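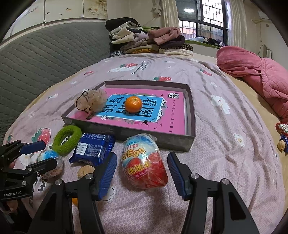

September, Orow bed tray, job 524. Started 9:15 in the morning.

Still on the question of how high the rim has to be. Shota wants it low so the tray doesn't look like a drawer, and Rosalba wants it high enough that things stay put when someone sits down on the bed. We agreed to stop arguing from drawings and use a cardboard box lid with the sort of stuff that ends up on a bed in a real house. The mandarin on the blue panel of the book is the one I care about most, as it's the thing that rolls first. The mesh pouf is the other end of the range: soft, light, sits wherever it's dropped, and the cord catches on whatever is next to it. The walnut and the wrapped egg are for later, when we get to odd shapes.

Bed made up with the pink cover. Shota asked why not a plain white sheet and the answer is that the pink one was clean. The mattress is the soft one from Negri. I would like to repeat some of this on a firmer one before we settle anything.

Notes as I went:

Soft bed, so the lid tips toward whoever sits nearest. Pressing down with a hand next to the tray is enough to move it. A flat base would help, or a wider one. Cardboard flexes at the corners, which the real part won't do, so don't read too much into the tipping.

Mandarin: went to the low side each time I pressed the mattress. The rim stopped it when it rolled slowly. When I pushed it by hand it went over once, at a corner.

Snack packets: slippery foil. They slide off each other before they slide on the tray. Standing them on edge against the rim looks good and doesn't last.

Green hair ring: no trouble at all. Rosalba says put it down as "stays" and move on.

Book: takes up too much of the floor of the tray. With it lying flat the usable rim is lower by the thickness of the book, and that's the figure that matters. Shota's 15 mm drawing doesn't allow for this. Add a line to the drawing.
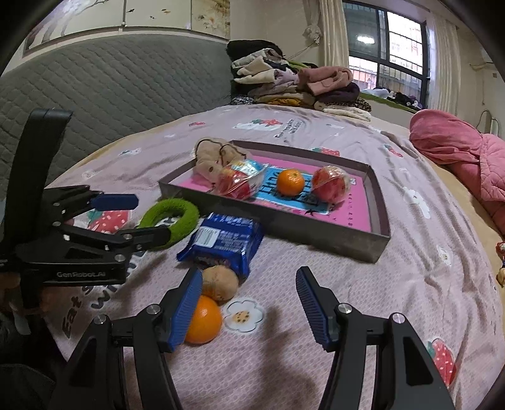 Tried turning the tray so a corner faces the edge of the bed instead of a long side. Easier to reach into from where I was standing, and the long sides are out of the way of the knees. Against that, it uses up more of the bed and everyone who walks past will want to straighten it. Rosalba likes it. I don't mind either way, but the handle cutouts would have to move to the short ends.

The pouf is a nuisance over the rim. Leave it out of the next round or give it a hook. A hook on the outside was in the early Hivus sketches, p. 123 of the old book, and I can't find a note of why it was dropped. Ask Shota.

To do:
Cut 2 new rims in gray board, Shota's height and one taller
Firm mattress from the Zurnitetti store room
Same fruit again if it keeps, otherwise buy more
Felt on the base, see if it grips the cover
Put the lid back on its box, it belongs to the sample shelf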